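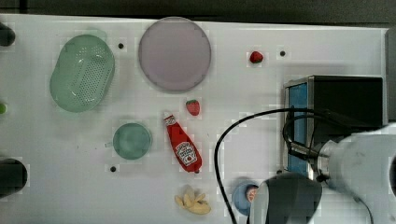
Play kitchen pieces on the white table, with the colander and the lavender plate at the back.

Frequently asked questions: Play Kitchen Loan Collection

What does a loan set contain?
Each set combines play food with tableware in soft colours. Sets vary, and an inventory card is packed with each one. Members may ask for a particular piece, such as the pale green colander, when they reserve.

Who may borrow a set?
Any family or licensed child care centre holding a current Taritz Toy Library membership. Each membership may have 2 sets on loan at one time.

Are the pieces suitable for children under three?
Smaller items, including the strawberries, are not recommended for this age group. Please ask for the Obi set, which contains larger pieces only.

How should the pieces be cleaned?
Wipe each piece with a damp cloth and mild dish soap, then dry it thoroughly before packing. Pieces must not be placed in the dishwasher — printed labels, such as the one on the ketchup bottle, may lift.

May the toaster oven be borrowed with the food and dishes?
Yes. The small black toaster oven is catalogued separately as item 632 and must be reserved by name. An adult should be present whenever it is in use, and it should be kept on a flat, stable table.

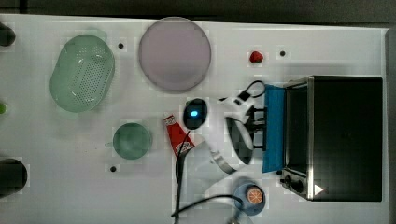 What happens if a piece is lost or damaged?
Please note the piece on the inventory card and inform the desk on return. Borrowers are not charged for ordinary wear. Where a missing piece cannot be found, a replacement in a similar colour may be offered instead of payment.

How are reservations made?
Reservations are accepted at the desk or by telephone at extension 488. Enquiries regarding centre memberships should be directed to Imani Chege, Collections Coordinator.

Last revised May 13, 2025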